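Facilities > Site Safety > Monthly Inspection Records

Building: Brivgate Works, Unit 34
Area: storeroom, loading door, first floor corridor
Month: June
Inspected by: Kalkidan Sisay
Accompanied by: Getachew Endale

1. Fire extinguishers in place, pin and seal intact - PASS
Unit by the loading door is due for service. Tag number 557. Passed to Predus for scheduling.

2. Exit routes clear to full width - FAIL
Two pallets left in the corridor outside the storeroom. Moved during the visit. Same finding last month. Berhanu Kassa to mark the floor with yellow tape.

3. Emergency lighting, function test - PASS
All fittings lit on test. Fitting over the stair is dim compared with the others. Replace battery at next visit.

4. Racking uprights and beams free of damage - PASS WITH COMMENT
Dent in front upright, bay four, below the first beam. Within limits on the gauge. Load plate reads 400 kg per level and is legible. Recheck next month.

5. Ladders and steps tagged - PASS
Three-step unit has a worn foot. Still serviceable.

6. First aid box - FAIL
Eyewash past its date. Adhesive dressings low. Order placed with Sedden at 10:40 a.m.

7. Electrical panel, clear space in front - PASS
Door closes and locks. Circuit list is handwritten and should be typed.

8. Loading door, safety edge and manual release - PASS
Reverses on contact. Release chain stiff - lubricate.

9. Spill kit complete - PASS WITH COMMENT
Absorbent pads present, pack of 100 opened. Disposal bags missing.

Open items go to Letay Araya. Items 2 and 6 to be closed before the next inspection.
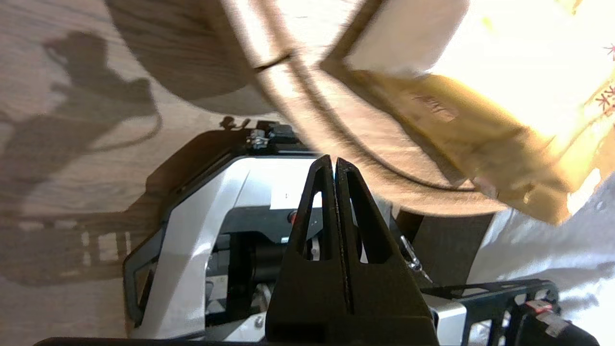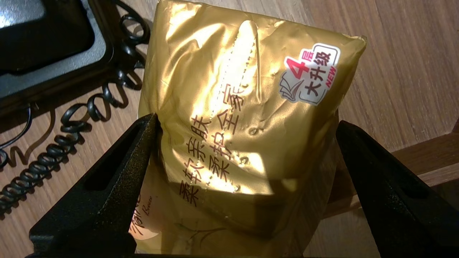
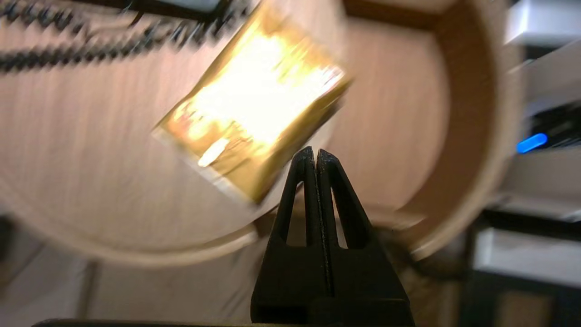 Second picture: gold foil pack, crinkled, with Chinese characters on the front.

Filed under: Inspections, Storeroom, Open Actions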